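Speaker notes: "Show it once, they said"
Beditlow repair and reuse meet-up, Apr 5, 2024

Slide 1. Title
Say hello, keep it short. I was asked to talk about teaching robots by demonstration. I've read a lot of the brochures. Expect me to be grumpy.

Slide 2. The promise
Read the Sedora line out loud: "If you can do it, you can teach it." Wait for the laugh. Two ways of teaching are on sale. You hold the arm and push it through the job, or you sit at a remote and drive it. Either way it records what you did and has a go at doing the same.
Ask for hands: who has tried either? Who would do it again?

Slide 3. What "once" means
The Ulton trial logged 1,052 demonstrations for one job, getting a memory module out of a desktop PC. A new starter on our benches gets 3 goes with someone watching and is then left to it.
Don't sneer here. The people driving were good. My complaint is with the word "once".

Slide 4. By hand
Pushing the arm feels natural for a minute or so. Then your own arm is in the way, you can't see into the case, and you're leaning on the thing while it records. It will copy your leaning too.
Also: you feel the clip give. Does the recording know that? Ask the vendor. I got two different answers.

Slide 5. By remote
Better view, worse touch. One drive removal took 42 seconds by remote and 18 with fingers. Bad drivers pause a lot, and the pauses go into the data with everything else.
(If time is short, skip to 7.)

Slide 6. The work itself
Leave this one up while people look. Point to the cables by the drive cage, then the blue plastic rails on the hard drive. Ask how many demonstrations they'd want before trusting an arm near either. Then ask about a different make of case. 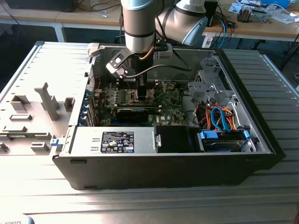
Gripper over the motherboard of a Dell desktop, side panel off.

Slide 7. What I'd want to see from Baluyot and the rest
Failures counted, with the reasons.
Hours spent demonstrating, including the takes thrown away.
A test on a case the robot has never been shown.
Who did the driving, and how long they trained for it.

Slide 8. Where I've got to
I'd use it for one model of PC, by the pallet. I wouldn't buy it for a mixed skip. Happy to be shown wrong at the May meet-up, if someone brings the numbers.
Questions. Repeat each one for the back row.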